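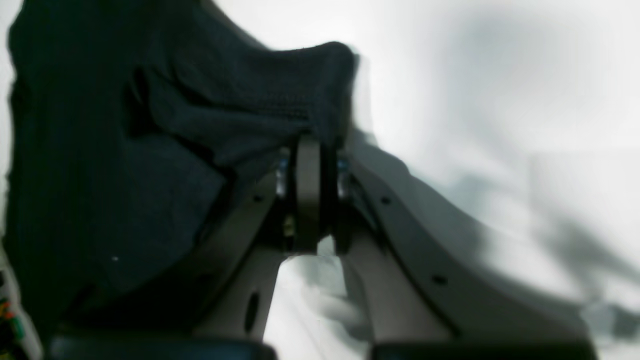 Cuaderno de trabajo, célula de textil – sábado por la mañana

Sigo con el problema de la estimación de agarre en prendas oscuras. Ayer dejé corriendo la evaluación de noche con el conjunto completo, 334 episodios, y ha terminado sin caerse. El log está en la carpeta de siempre, con el sufijo _oscuro.

Resumen para quien no quiera leer el resto: el planificador va bien, el seguimiento de la tela en la cámara de muñeca va mal en cuanto la prenda es negra o azul marino, y el controlador de fuerza hereda el problema porque le llegan máscaras que saltan.

Segmentación

La red de Wosach separa bien la tela del fondo blanco de la mesa. El contorno exterior sale limpio casi siempre, también en punto fino. Lo que falla es dentro de la prenda. Los pliegues profundos se van a casi negro y la red los trata como hueco, así que la máscara sale con agujeros. El postproceso que metió Lewis los rellena si son pequeños, pero los de la zona central son grandes y los deja.

Con la pinza cerrada sobre el borde hay un segundo fallo. El cilindro gris oscuro de la articulación queda pegado a la tela por debajo y tiene un tono muy parecido. En muchos fotogramas pasa a formar parte de la prenda, en el siguiente deja de serlo, y el centroide da un salto. Los dedos, que son gris claro, no dan guerra con la tela. Sí la dan, a veces, con el fondo quemado, pero eso no afecta al agarre.

Lo que he probado hoy:

1. Subir la exposición de la cámara de muñeca. Se recupera algo de textura en el interior de los pliegues, pero el fondo se pierde del todo y aparece un halo en el borde de la tela cuando el brazo se mueve. Descartado de momento.

2. Máscara fija de la pinza. Como la cámara va solidaria con la muñeca, la parte baja del mecanismo cae siempre en el mismo sitio. He proyectado el modelo de los dedos con el ángulo de apertura que da el encoder y he restado esa zona antes de calcular el centroide. Los saltos bajan muchísimo. Queda un residuo en el pivote, creo que por el juego mecánico, que el modelo no contempla.

3. Ecualización local solo dentro del contorno exterior. Ayuda a ver los pliegues, también mete ruido. Una mota blanca sobre la tela se convierte en un punto de interés enorme y el seguidor se engancha a ella. En sí no es mala idea seguir una mota, pero si se cae se acabó el seguimiento. He puesto un límite al peso de cada punto y parece suficiente.

Me quedo con 2 y 3 juntas. Rama mascara-cinematica, sin fusionar.

Control

El bucle de agarre corre a 200 Hz y la visión le manda correcciones mucho más despacio. Hasta hoy el controlador aplicaba cada corrección entera en cuanto llegaba. Con un centroide que salta eso es un tirón, y con punto elástico el tirón se queda oscilando. He añadido un filtro de primer orden con constante de 125 ms y un rechazo de correcciones que se alejen demasiado de la predicción. El umbral está puesto a ojo, hay que calibrarlo con datos.

Efecto secundario: si la prenda resbala de verdad, el rechazo se lo come durante los primeros ciclos. Noreen ya avisó de esto en la revisión y tenía razón. Propuesta suya, que me parece buena: no rechazar si la corriente del motor de la pinza cae a la vez. La señal de corriente ya está en el bus, solo hay que suscribirse. Pendiente.

He visto también que el nodo de Vella publica el estado de la pinza con la marca de tiempo de recepción y no con la de lectura. Con la máscara proyectada esto ahora importa: al cerrar rápido, el dedo proyectado va por detrás del real y queda una franja sin tapar. Lo he parcheado en local. Hay que hablar con Ville antes de subirlo, porque Rafferty usa el mismo nodo y no sé si alguien depende del comportamiento antiguo.

Planificación

Sin cambios de fondo. El planificador elige el borde inferior de la prenda cuando cuelga y se acerca desde abajo, con la pinza vertical. Con la prenda arrugada propone a veces puntos de agarre encima de un pliegue doble, y entonces se cogen dos capas. Para trasladar la prenda da igual. Para desplegarla no vale.

Aidan sugiere estimar el número de capas por la apertura final de la pinza. Lo he mirado en los datos antiguos y en tela gruesa hay cierta separación entre una capa y dos, pero en punto fino las distribuciones se solapan casi por completo. Yo no seguiría por ahí sin un sensor mejor en los dedos.

Herramientas

El visor de episodios tarda una eternidad en abrir los ficheros largos. Carga todas las imágenes en memoria al arrancar. Lo he cambiado para que lea por bloques de 500 fotogramas y ahora se puede usar. De paso he añadido una tecla (m) que superpone la máscara de la pinza y otra (c) que pinta la trayectoria del centroide. El cambio sí está fusionado, actualizad.

El etiquetador sigue exportando los episodios de prendas oscuras con el perfil de color equivocado. Se nota en que el azul marino sale como negro puro y se pierde la diferencia entre las zonas altas del pliegue, que tienden a gris azulado, y el fondo del pliegue. Sospecho que parte del entrenamiento de la red se hizo con esas exportaciones. Si es así, explicaría bastante. Eoin tiene los ficheros originales en el servidor de Plundex, le he escrito para que los compare.

Pendiente

– Calibrar el umbral de rechazo con episodios de resbalón real.
– Suscribir el controlador a la corriente de la pinza (Noreen o yo).
– Marca de tiempo en el nodo de Vella, hablar con Ville.
– Medir la holgura del pivote y meterla en el modelo, o ensanchar la máscara en esa zona y olvidarse.
– Respuesta de Eoin sobre los perfiles de color. No reentrenar nada hasta tenerla.
– Repetir la evaluación nocturna con 2 y 3 activadas, misma semilla.

Nota suelta: el parámetro tela_min_area está duplicado en dos ficheros de configuración con valores distintos. Gana el del lanzador. He perdido casi una hora con esto. He borrado el otro.

12:40. Lanzada la evaluación con la rama nueva. Si el proceso se queda colgado en la carga del modelo, es el bloqueo de siempre en la caché; se borra el fichero .lock y se relanza.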